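Community Liaison Officer, Astwood Interfaith Center

Posted Apr 8, 2019

The Astwood Interfaith Center is hiring a part-time community liaison officer for the public consultation on its new prayer and study building. The post is 18 hours a week and runs for 2 years.

The building is planned for the old Bulura warehouse lot. It would hold a prayer hall, four classrooms and a reading room open to anyone in town. The planning office has received 1,731 written comments so far. Many are supportive. Many others raise parking, noise, building height and, in some cases, the presence of a Muslim congregation on that side of town. We want someone who can talk with the people who wrote them, including those who would like the project stopped.
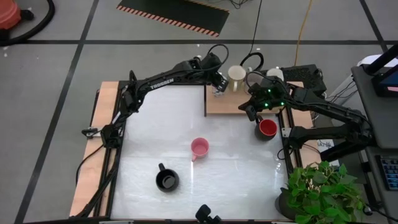 Two robot arms over a white work surface, with a cup by the raised wooden platform.

The work

You will hold open meetings, visit residents and shop owners who ask for a conversation, and write a monthly summary for the center and the planning office. Meetings are mostly in the evening — expect two or three a week in May, when the hearings begin. You will also answer questions from local reporters and keep the project page up to date.

You will report to Rongrong Han, director of programs, and share a desk with the Iker Street youth project.

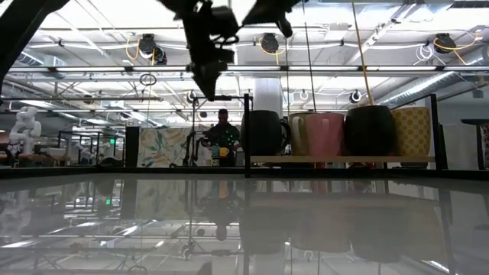 What we ask for

At least three years in community work, mediation, local government or local news. Good written English. A second language spoken in Astwood is useful, and so is knowledge of zoning rules, but neither is required. Applicants of any faith or none are welcome. You need to be able to sit through an angry meeting and report fairly on what was said.

Pay is $39 an hour, with paid leave. Travel within the county is refunded.

To apply, send a resume and a one-page letter to Rongrong Han at the center's office, Xia Building, second floor. Please name one local dispute you have worked on or followed closely, and say what you learned from it. Interviews will be held in May.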